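Plekon Printed Wall Panels — Jungle Range
Product reference 1267

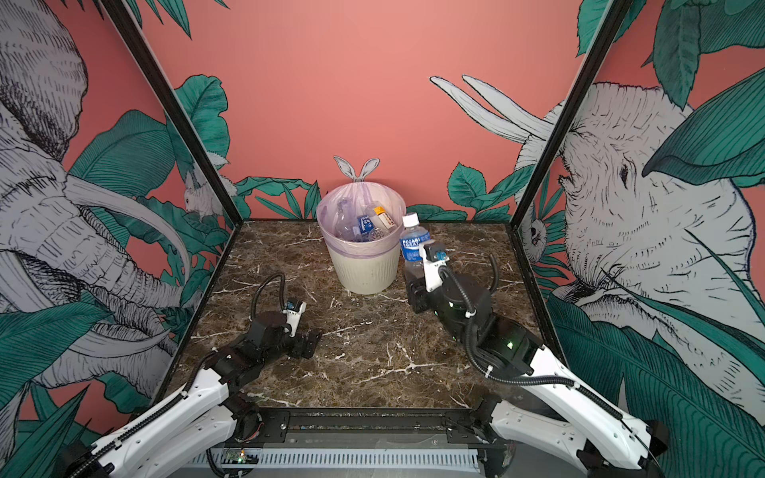 The Plekon range is supplied to nurseries, waiting areas, libraries and family dining rooms that require a decorative wall finish without the expense of a commissioned mural. Panels are printed to order at the Fortin workshop in Jurkisthorpe and are delivered ready to hang. No specialist trade is needed for installation, although two people should be present when the larger sizes are fitted.

Each design begins as an ink drawing. The Jungle series was prepared by Apostolos Sfakianakis, whose line work is scanned at full size and colored afterward, so that fine hatching stays sharp when viewed at close distance. Customers may order a single panel or a matched set for adjoining walls.

Specification
Panel width: 16 inches to 96 inches
Maximum run without repeat: 288 inches
Finish: matte, wipe-clean
Ground colors: salmon, sand, pale gray
Fixing: concealed rail (supplied) or adhesive
Edge trim: black or white, ordered separately

Surface preparation
Walls must be dry, level and free of loose paint. New plaster should be left to cure fully and sealed with one coat of primer. Where panels meet at an inside corner, measure the height at both ends of each wall and supply the smaller figure. Fortin does not accept responsibility for panels cut to incorrect customer measurements.

Care
Dust with a soft, dry cloth. Marks may be removed with warm water and a mild soap. Solvents, abrasive pads and steam cleaners will damage the printed layer and void the warranty — this includes products sold as safe for painted walls.

Ordering and delivery
Samples of all ground colors are available on request and are sent by regular mail. A printed proof is issued for approval before production begins, and changes made after approval are charged at the current rate. Deliveries leave the workshop every Wednesday. Orders for the Brutau showroom may be collected by arrangement.

Replacement panels can be matched to an earlier order if the original batch number is quoted. The number appears on the reverse of each panel, next to the upper rail.

Related items
Concealed rail, additional length — reference 2656
Corner trim, black or white
Sample set, ground colors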